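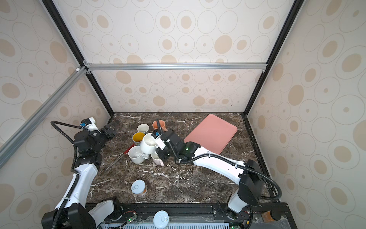
It took the part of the job I could do while thinking about something else, one member of the Plernstead crockery team told us, and what was left was all the bits you have to think about. Several others made the same point in the July interviews, in different words, and it is the main finding of this section. Juno, the two-armed sorting station used by the catering firm Villar, took over a large share of the handling of cups and mugs. It did not take over the decisions that come with them, and these now make up more of the working day than they did.

Figure 4. Juno at work on mixed crockery. The right arm holds a white mug by the handle; the left arm's gripper is empty.

4.2 Changes in the sorting task

Before Juno, the 12 people on the crockery team shared the sorting bench in turns of two hours. Whoever was on the bench took mugs and cups out of the return trays, set aside anything chipped or stained, and stacked the rest by type. Utensils and chopping boards sent back in the wrong tray were put on a side shelf. None of this was written down. New starters stood beside someone for a morning and picked it up.

With Juno, the person on the bench tips the returns onto the tabletop and the arms lift the items away. As Figure 4 shows, the items do not have to be alike: the table there holds cups and mugs in several colours, along with kitchen tongs, a cutting board and a tin can. At Plernstead, mixed loads of this kind were the usual case. Staff had expected to sort by hand first and let the machine deal only with matching cups. The supervisors dropped that plan in the second week, as it doubled the handling.

Villar set a target of 4000 lifts for the study period. The station log records 3712 lifts attempted. Of these, 2374 were completed with no action by a member of staff. In the remainder, someone moved the item, turned it so that the handle could be reached, or took it off the table. The log does not separate these three, and we rely on interviews and our own notes for what happened in each.

The commonest action we noted was turning. Staff learned quickly that a mug with its handle towards an arm was less likely to need a second try, and most began placing mugs that way as they emptied the tray. Two of the team disliked doing so. They felt that they were laying the table for the machine, and that the time this took was not being counted by anyone. They were right on the second point — Villar's weekly report gave completed lifts only, and the placing of items appeared nowhere in it.

4.3 Checking for damage

Chips and hairline cracks used to be found by touch. Staff described running a thumb round the rim while carrying the mug to the stack, without deciding to do it. Once Juno carried the mug, the thumb was gone. Nothing replaced it for the first fortnight, and chipped mugs reached the serving counter at Blackwood, the larger of the two sites supplied by the team. Blackwood sent them back with a note.

The team then added a check at the stacking end. It is done by eye and by hand, under a lamp bought for the purpose, and takes one person most of a shift. Some prefer it to the old bench work because they can sit down. Others find it tiring on the eyes and have asked for shorter turns. At the time of writing the turns were still two hours, carried over from the old rota with no discussion that we could trace.

4.4 Talk and company

The old bench had room for two, and people talked. The new layout puts one person at the loading side and one at the stacking end, with the station between them. They can see each other but have to raise their voices. Five of those interviewed mentioned this before we asked about it. One had moved to the afternoon delivery run partly for the company.

Against this, the team now speaks more often to the technicians, who used to come to the building only for the dishwashers. Two of the crockery team have learned to clear a stopped arm and restart the program, and are called over by the others when it halts. This is skilled work and it interrupts their own. Neither had been given a new job title or extra pay when we left the site, although both had been told that the matter was being looked at.

4.5 Wrists and shoulders

Villar gave sore wrists as its first reason for buying the station. Our evidence here is thin. Most of the team said their wrists were better, and the supervisors' diary shows fewer swaps made on account of pain. Tipping trays onto the table, however, is a new movement, done at chest height, and three people reported sore shoulders from it. A lower loading shelf had been ordered but not fitted. We did not measure loads or joint angles, and the diary was kept by hand with gaps in it, so these reports should be read together with the limits set out in Section 6.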